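Teaching by Remote Control: News from the Ondach Table

September has been a busy month for the teleoperation group here at Bidilmont, and I've been itching to tell you about it! We are 30 sessions into the Ondach tabletop work, all of it in simulation, with a person steering the arm by hand controller while the software records every joint and every squeeze of the gripper. The setting is a room with a wooden table, and the objects change from one session to the next.
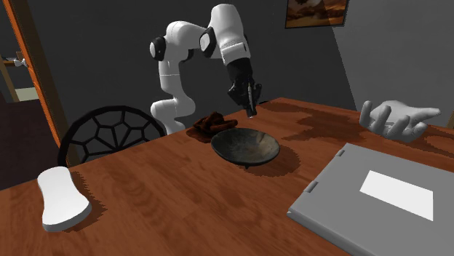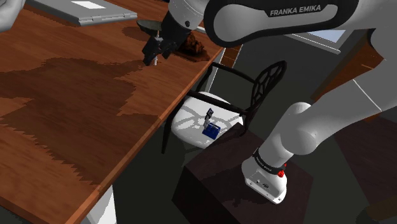
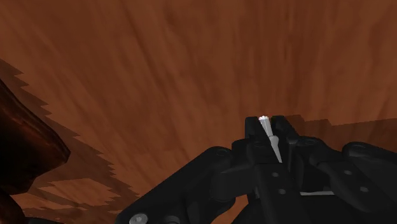

Views from the simulator: two of the arm over the table, then one from close in at the gripper with a slender white stick between the fingers.

What we're learning about the people driving

The goal for the fall was 300 good demonstrations. We have 624, and I'm still grinning about it. Most of the credit goes to Alžběta Jelínek, who rewrote the controller mapping so that a small turn of your wrist gives a small turn of the gripper (before that, everyone's first try looked like stirring soup). New drivers now get 3 practice runs before we keep anything, and by the third one they've usually stopped holding their breath.

The hardest habit to break is rushing the last inch. People swoop in, stop dead, then wiggle. A model trained on that will swoop and wiggle too, so we ask drivers to slow down early and keep moving, even if it feels silly. Thin things are the toughest to pick up. You need to line up both fingers before you close, and depth is tricky on a flat screen. Switching over to the gripper view for the final approach helps a lot, and Alžběta has put that on a thumb button so you don't have to let go of anything.

We also keep the fumbles now, as long as the driver recovers. A missed grasp followed by a calm second try is lovely training material, and I wish we'd saved more of them from the early sessions!

Come and drive

The Okoth room is open to anyone on staff who wants a turn, gamers and total beginners both welcome. Sign up on the sheet outside Stirnside by September 30, 2019. Left-handed drivers, we would especially love to have you, as the new mapping has barely been tried that way around.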